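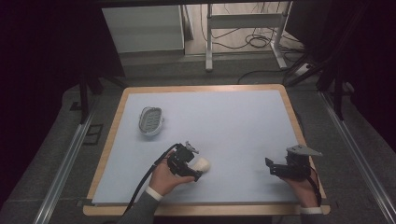 Why does a household need a water budget?
A water budget shows where the water goes, so that a shortage can be planned for before the tank or the well runs low. It is done the same way for one house or for a village.

Unit 4: Household water use
Course notes, Vasilică Dobre

Read the Narkora chapter before class. The tables at the back use metric units and so do we.

Inflow and outflow
Inflow is everything that comes into the house: piped supply, well water, rain off the roof. Outflow is everything used or lost. If the two don't match over a month, either a reading is wrong or there is a leak. Check the reading first.

Indoor use
Toilets, showers and laundry make up most of it in a typical house. Kitchen use is smaller than students expect. Drinking water is a tiny share, but it sets the quality standard for the whole supply unless the house has two sets of pipes.

Worked case: the Manole house
Three people, one bathroom, no garden. The storage tank holds 600 liters and the house uses 200 liters a day. With no inflow the tank lasts 3 days. If the family wants to keep a third of the tank in reserve, they have two days before they must cut back.

Note that the 200 is an average. Laundry day is higher. A plan built on the average will fail on laundry day, so use the highest day you have on record – the average is for yearly totals only.

Losses
A dripping faucet is easy to find. A toilet valve that doesn't close is harder, and usually wastes more. Put food coloring in the toilet tank, wait without flushing, and look for color in the bowl. For buried pipes, shut off every tap and read the meter twice, an hour apart.

Terms to know
Demand: water wanted over a given time
Peak day: the highest single day of use
Reserve: stored water kept back from normal use
Graywater: used water from sinks, showers and laundry – toilets are not included

For next time
Keep a meter log for one week, same hour each day. Students without a meter can use the Skivetti log from November. Bring it on paper.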